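Hernalau: Small-Part Handling with Two Arms
Progress report, period 2
Prepared by Uyên Ông and Thu Khương, Bredavthorpe
Submitted to Liveck, March

Summary

Work in this period covered the grasp selection method for small electrical and mechanical parts, and its first evaluation on the two-arm cell. The method combines a fixed view of the work surface with a close view from the gripper. It was run for 173 evaluation grasps on parts placed without fixtures. Of these, 14 failed. The failures have been reviewed one by one and the findings are given below. The software is on schedule. The written test procedure is late and will be delivered in the next period.

1. Status of the work cell

The cell has been in daily use since the start of the period. Both arms are mounted on the far side of the work surface, and each carries a two-finger gripper. Calibration between the fixed camera and the arm bases is now repeated at the start of each session with a short script. Before this change, drift in the calibration was found only when grasps began to miss to one side, and part of an early session had to be thrown out.

Cable routing is not final. The current arrangement is safe at the reduced speed used for evaluation, but it limits how far the wrists can turn before the cables pull. A new routing has been drawn up and will be fitted between test sessions.

The parts used in evaluation were chosen with Liveck to cover a spread of shapes: boxes, cylinders, threaded fittings and thin plastic pieces. They are laid out by hand with space between most of them. Piled parts are outside the scope of this period.

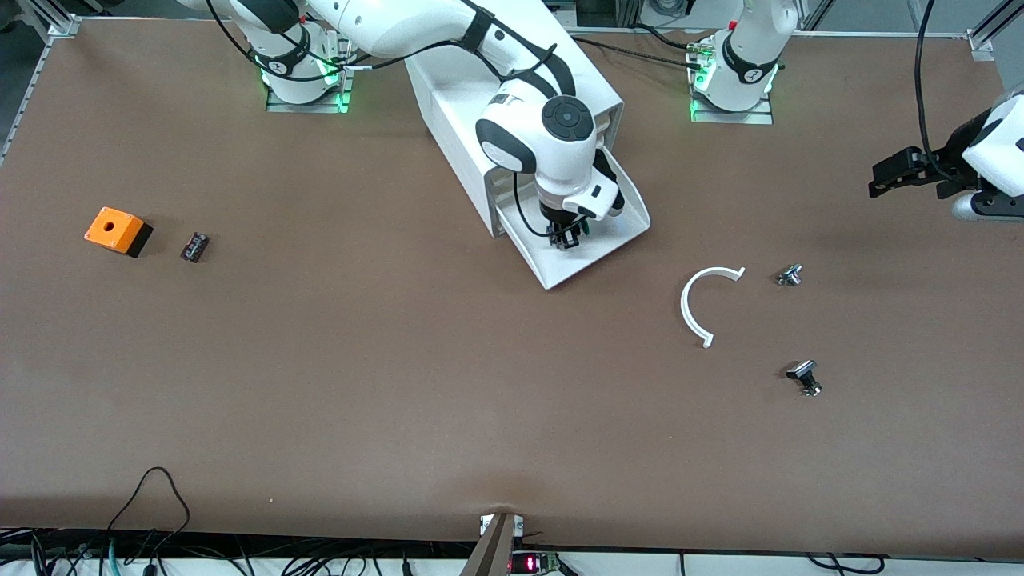 Figure 1. Two-arm cell, fixed camera. The right arm is on the left of the view. Parts on the surface include an orange box, a white plastic arc and two metal fittings.

2. Method

Grasp selection runs in two stages. In the first stage, the fixed view is used to propose parts and to assign each one to an arm. The assignment depends on reach and on whether the path of one arm would cross the other. No grasp angle is set at this stage, as small parts cover too few pixels in the fixed view for the angle to be reliable.

In the second stage, the assigned arm moves to a standoff pose over the part and the wrist view takes over. A network trained on operator demonstrations scores candidate grasps by position and angle. The score has two terms. The first is the predicted chance that the fingers close on the part. The second is a clearance term, which lowers the score of any grasp where an open finger would come down on a neighboring part. The highest-scoring candidate is executed if it passes a fixed threshold. If none passes, the arm shifts its standoff pose and the stage is repeated.

The clearance term was added during this period. The earlier version used the first term only. It performed well on single parts but tended to push neighbors when two parts lay close together. Once a neighbor had moved, the proposal from the fixed view was out of date and the next grasp often missed as well.

Training data were collected by teleoperation. Thu Khương revised the operator instructions so that each demonstration includes a short hold at the standoff pose. This gives the network a stable wrist view to learn from and has made labeling simpler. Demonstrations recorded under the older instructions are kept but are not used for the second stage.

3. Lighting and the wrist view

The wrist view is affected by shadows on the work surface. A soft band of shadow can run across the middle of the view, close to the parts, and its position depends on the pose of the arm. Dark parts are the most affected – their outline is hard to separate from a shadow of similar brightness. Bright parts with clear features, such as the orange push-button enclosure, are located well under the same conditions.

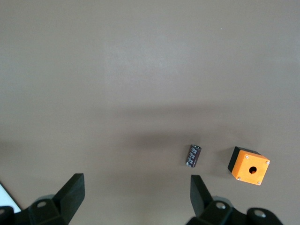 Figure 2. Wrist view with the gripper open. A capacitor lies beside the push-button enclosure, and a band of shadow crosses the surface above them.

Two measures were tried. The first was to change the exposure of the wrist camera. It helped with dark parts but washed out the surface where the light was strongest, and it was dropped. The second was to add artificial shadow bands to the training images, with varied width, angle and edge softness. This improved grasp angle estimates on dark cylinders and had no measurable cost on the other parts. It is now part of the standard training run.

4. Evaluation results

The 173 evaluation grasps were run with the network fixed and no operator correction. A grasp was counted as a success if the part was lifted clear of the surface and held until the arm reached its release pose. The 14 failures were sorted by cause after the runs:

Wrong grasp angle on a cylinder in shadow: 5
Part lifted and then slipped before release: 7
Contact with a neighboring part: 2

The slips were all on threaded fittings. In each case the fingers closed on the thread near one end, and the part rotated under its own weight. The network has no measure of where the weight of a part lies, and the demonstrations contain few fittings held at the middle. More demonstrations of this kind are needed before any change to the method is considered.

Both contact failures involved the clearance term working from a partly hidden neighbor. The neighbor was behind a finger in the wrist view, so it did not enter the score. Keeping the part proposals from the fixed view available in the second stage should address this. Uyên Ông has begun that work.

The results should be read with the layout in mind. Parts were spaced more widely than they would be in a bin, and speeds were reduced. No claim is made yet for cycle time.

5. Deviations from plan

The test procedure document was due in this period. It was held back when the success definition changed: the first draft counted a grasp as complete at lift, and this would have hidden the slips reported above. The revised draft is with Liveck for comment.

Handover of a part from one arm to the other was planned as an optional item and has not been started.

6. Next period

Fit the new cable routing and repeat the reach check for both arms.
Collect further demonstrations on threaded fittings.
Pass the fixed-view proposals to the second stage and repeat the evaluation on the same parts.
Deliver the test procedure.

No change to the budget is requested. A decision is needed from Liveck on whether closely packed layouts should enter the next evaluation or wait until the fixed-view change has been tested.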